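Terms of address: when do you drop "auntie"?
Board: Words and Everyday Speech

kelvedon_hatch
Posted March 7, 2021

My wife's family use "auntie" and "uncle" for anyone a generation older, related or not. I've got used to that. What I can't work out is when it stops. I'm 41 and there is a woman in her choir who is 52, and I called her auntie at a lunch in July because everyone else at the table was doing it. She went quiet and then asked me how old I thought she was.

So is there a rule? Is it the age gap, or how you met, or who else is listening?

Bassey
Age gap first. In our house it was 12 years. Under that you used the name, over that you used auntie or uncle. My mother applied this to everyone including the dentist.

pretemov_lane
I don't think there's a number. I grew up with it and we went by whose friend the person was. If they were my parents' friend, auntie. If they were my older sister's friend, first name, even where the two were the same age. Your choir woman is your wife's friend, so she'd be a first name to you.

Bassey
That gives you two people of the same age with different titles. My mother would not have stood for it.

pretemov_lane
It does, and we had exactly that. It never caused any trouble.

Funmilayo Dauda
Both of these are family habits and neither is a rule. Where I was brought up you would listen to what the other people of your own age called her and do the same. The mistake the original poster made was copying the table without checking who was at it. If the others were 20-year-olds, then they were right and he was wrong, using the same word.

There is also the question of language. My parents switched to English for visitors and the English "auntie" was weaker than the word it stood in for. You could say it to a neighbour you hardly knew. You would not have used the other one so freely.

kelvedon_hatch
They were mostly my nieces and their friends, so yes, that was probably it.

Draso
I'll disagree with the whole thing. An adult calling another adult auntie in English sounds odd to me and I'd feel patronised at any age. At work we had a receptionist everyone called auntie and I found out later that she had never liked it. She had been there longer than any of them and would have liked her name used.

Funmilayo Dauda
Draso, that's a workplace, and I'd agree with you there. At a family lunch, leaving it out can be the rude choice. My cousin's husband called my mother by her first name on the day he met her and she brought it up for years.

Draso
She could have told him what she wanted to be called.

Funmilayo Dauda
She would say that he should have asked. I don't think either of them was going to move.

prusum
Can I ask about the reverse? My grandmother called me "mama" when I was four. Her sister did it as well. I've heard Arabic speakers say it to their own children, where the mother calls the child "mama", and a friend from Manila tells me there's something close to it there. I have never found out whether these are connected.

pretemov_lane
I doubt they're connected. It seems to turn up in places that have nothing to do with each other. With my lot it was because I was named after my great-grandmother, so the older ones felt they were speaking to her as well. My father would not tell me off by name for the same reason.

prusum
I wasn't named after anyone, so it must have been plain affection in my case.

Bassey
We had the naming thing too. My brother has our grandfather's name and my father called him "Papa" until he was at secondary school. He hated it at the school gate and he does it to his own son now.

Coming back to the first question, I asked my mother this evening. She says 12 years still stands, but that a woman who doesn't want to be called auntie should be called "sister" until she's 60, and that you can tell by looking.

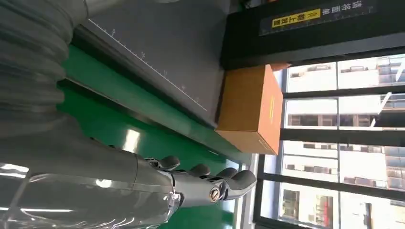

She also says the choir lady was entitled to be annoyed and that a phone call would have been polite. I told her it was last summer and she said that made no difference.

Draso
"You can tell by looking" is how he got into this.

kelvedon_hatch
Thanks all. My wife has read the thread and sides with pretemov_lane, so first name it is. She also says I shouldn't ring anyone up over it.

Funmilayo Dauda
I'd go with your wife on the name. I'd still have a quick word next time you see the lady — nothing long, just say you followed the young ones without thinking.

Bassey
My mother agrees with the second part only.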